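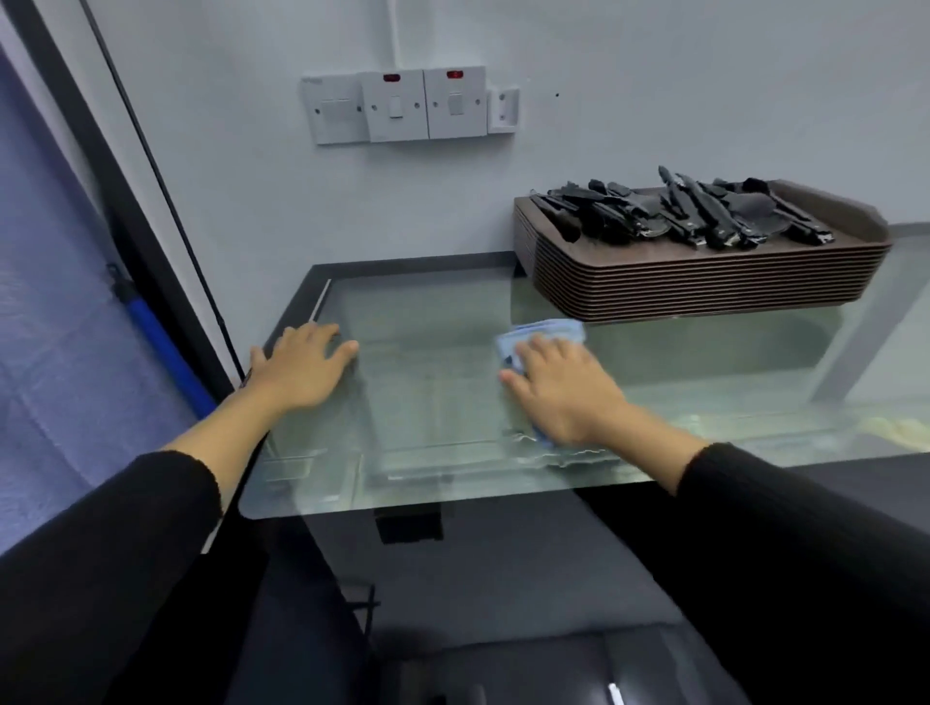
Last updated: 27 Feb 2026

There is a bakery in Skatdale where the glass counter gets wiped more often than the till gets opened, or so it seems to me on a busy morning, and I've been going long enough to have an opinion. It is a job of small habits: one palm flat to steady yourself, the other hand pressing a folded blue cloth across the glass, then back again over the streaks. Behind it all the trays wait in their stack with a heap of black utensils on top, and somebody has to work round those as well.

Stevico would like a machine to do it. The firm, based over in Plelside, is taking orders for Um, a counter-top arm that small shops can rent for £200 a month, with delivery from June. I spent a very happy afternoon at their workshop with Seo-ah Gil, who runs the trials and makes a good strong cup of tea.

"People think wiping is simple," she told me, "and then they try to describe to me how hard they press."

Um managed a bare counter in nearly 4 minutes, which is slow – my baker would have served two customers by then – but the corners came up beautifully, and I did like how gently it went along the metal edging. Stacked trays still defeat it. It stops short and leaves a dull strip, and you finish that bit yourself with a cloth.

The rental includes 48 washable pads and a visit from an engineer if the arm sulks. I'd want to see it cope with a Saturday queue (and with sticky icing!) before signing anything, though Seo-ah has promised me another go once the new software is in.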